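February 2026 is the month the Plinent crossing protocol comes up for review, and most coverage treats the truck quota as the whole story. The quota is one clause. Short thread on the others.

1/ The protocol is an interim arrangement between two administrations that don't recognize each other's customs stamps. It has no treaty status. Each side issues its own notice, and the notices are worded to match. Either can be withdrawn with 50 days' warning.

2/ Cleared northbound trucks last May: 1,672. The May before: 1,492. Both figures are from the Stustico monthly tables, commercial loads only. Aid convoys are logged separately under Annex 2 and should not be added in.
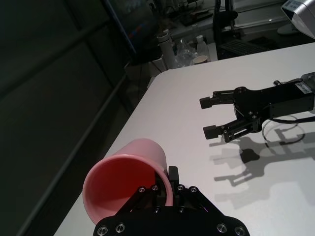
3/ The ministry's statement calls this growth in "capacity." Capacity in the text means inspection bays multiplied by staffed hours, and neither term has been amended. A cup tipped over on a table, like the pink one here, has the same rated volume as it did upright. Volume and usable volume are separate quantities, and the protocol only defines the first.

4/ What did change is the pre-clearance list. Firms on it skip the second document check. The list went from two categories to five by exchange of letters, with no public notice on either side.

5/ Wendelin Bühler has the best paper on those letters. His reading is that they bind only the officials who signed them. I think that is right as law and wrong as practice. Border staff follow the newest sheet on the wall.

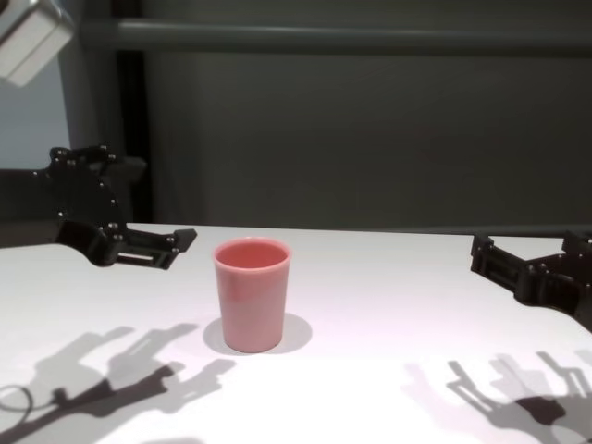 6/ The letters also move perishables ahead of building materials. Importers in Plasimcombe have objected to this in writing twice. The reply both times cited Article 9, which covers livestock.

7/ On recognition: neither notice names the other party. The phrase used is "the opposite authority." Legislators who say the protocol concedes sovereignty should point to the line where it does. I have read both language versions and can't find one.
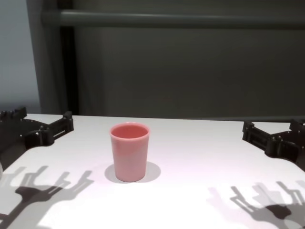 8/ The monitoring clause is weaker than either government claims. It authorizes a joint office and sets no budget, staff or reporting date. Legally the office exists. It stands there in the same condition as that cup on the white tabletop, upright and empty. Kwok-wai Hsueh raised this at the first review and the minutes record it as "noted."

9/ The Tikkanen draft would fix the reporting date and leave the budget open. That is a modest change. It would still give legislators on both sides a document to ask questions about, and at present they have none.
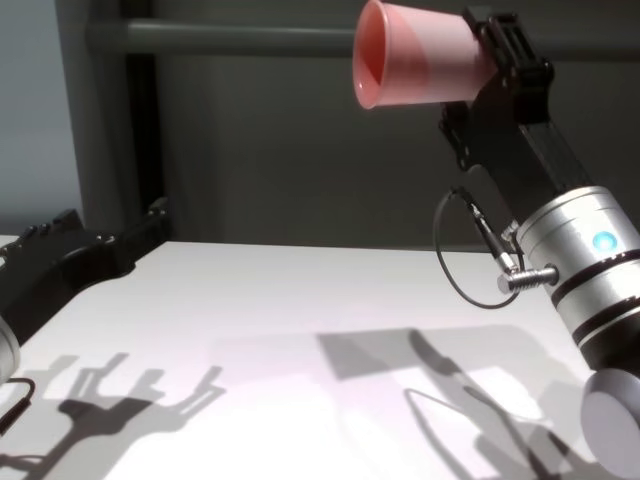 Pink cup, held on its side by the gripper.

10/ Things to read in the review text when it is published: the definition of capacity, the status of the letters, and whether Article 9 still says livestock. The quota number will be in the headline anyway.

11/ Correction to 4/: the fifth category is provisional and lapses with the current notices unless renewed. So four, plus one pending.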